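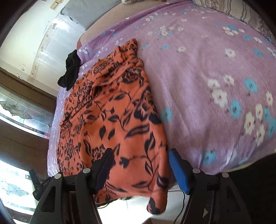
Chapter 4
Reading the Parables

The parables are the best known part of Jesus' teaching and among the hardest to interpret well. Most readers meet them first as children, with a single meaning already attached. The lost sheep is about being found, and the sower is about listening. This chapter asks how those meanings were arrived at, and whether the text supports them.

The Greek word parabole means a placing of one thing beside another. It covers a wider range of speech than the English word does. In Luke 4:23 a short proverb, "Physician, heal yourself", is called a parable. In the Greek translation of the Old Testament the same word stands for the Hebrew mashal, which can be a riddle, a taunt or a wise saying. Students should keep this range in mind before deciding that a parable must be a story.

4.1 Allegory and its critics

For much of church history the parables were read as allegories. Augustine's treatment of the Good Samaritan is the usual case. The man on the road is Adam, the thieves are the devil and his angels, and the inn is the Church. Readings of this kind were taught and preached for centuries, and they were not careless. They rested on a belief that the whole of Scripture speaks of Christ.

At the end of the nineteenth century Adolf Jülicher argued that each parable makes one point and that the details serve only to carry the story. His work changed the field. Later scholars accepted much of his criticism but found the rule of one point too strict. The Prodigal Son has a father and two sons, and a reader who follows only one of them will miss part of what Luke has written.

Mechthild Oberholzer, in her Ogilvie lectures, proposed a middle course that we will follow here. She asks first what the story would have meant to a hearer who knew nothing of the Gospel around it, then what the evangelist has done by placing it where it stands. The two answers may differ, and she does not try to force them together.

4.2 Setting

Setting matters a good deal. Matthew gives the lost sheep in a discourse on the care of "little ones" (18:10-14). Luke gives it as a reply to people who complain about the company Jesus keeps (15:1-7). The sheep is the same, but the hearers are not. Themba Matlala's essay at the end of this chapter compares the two versions in detail and should be read with both passages open.

Before going on, read Mark 4:1-34 in one sitting. Write a response of no more than 300 words on verses 10 to 12, where Jesus explains why he speaks in parables. Keep it for the discussion in section 4.5.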